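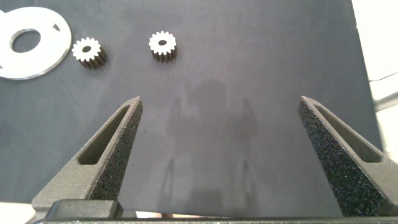
Zwei Zahnräder und eine helle Scheibe liegen vor dem offenen Greifer auf der dunklen Unterlage.

Sechs Jugendliche, ein Roboterarm und eine Aufgabe, die auf dem Papier sehr leicht aussieht

Urnden, im Dezember. Wer die Robotik-AG am Abend besucht, muss zuerst durch die Fahrradwerkstatt und dann eine schmale Treppe hinauf. Oben riecht es nach Kaffee und nach warmem Kunststoff vom Drucker. Die Schülerinnen und Schüler sprechen wenig, wenn der Arm sich bewegt.

Ihre Aufgabe für den Irnov-Wettbewerb lautet: Der Roboter soll ein kleines Zahnrad von der Matte nehmen und auf eine Achse setzen. Danach kommt das zweite, und die Zähne müssen ineinandergreifen. Für einen Menschen ist es eine Sache von Sekunden. Die Gruppe arbeitet daran seit dem Sommer.

Geleitet wird die AG von Hilde Van Hecke, die in Gent Maschinenbau studiert hat und in Urnden Physik unterrichtet. Sie gibt selten eine Lösung vor. «Ich frage lieber, was sie beim letzten Versuch gesehen haben», sagt sie. In einem dicken Heft stehen alle Versuche mit Bleistift, am Abend meines Besuches waren es 1.101. Bei den letzten 129 wurde nur noch an der Höhe des Greifers etwas geändert.

Die Finger des Greifers haben an der Innenseite einen Belag aus dunklem Schaumstoff. Die Idee dazu hatte Eskil Sjöberg, sechzehn Jahre alt, der die ersten Finger ohne Belag gezeichnet hatte. Die Räder sind ihm damals immer wieder weggerutscht. Jetzt gelingt das Greifen in rund 70 Prozent der Fälle, das Aufsetzen aber viel seltener — darüber wird in der Gruppe lange gestritten. Eskil möchte die Finger noch schmaler machen. Andere wollen lieber am Programm arbeiten, weil der Arm nach ihrer Meinung zu schnell hinunterfährt.

Das Material bezahlt zum Teil die Firma Fasura, die im Ort Getriebe repariert. Von dort kam auch der Vorschlag, mit Zahnrädern zu üben und die Holzwürfel vom vorigen Jahr wegzulassen.

Kurz vor acht ruft jemand «Achtung», und der Arm fährt wieder los. Eskil legt den Bleistift quer über das Heft und wartet.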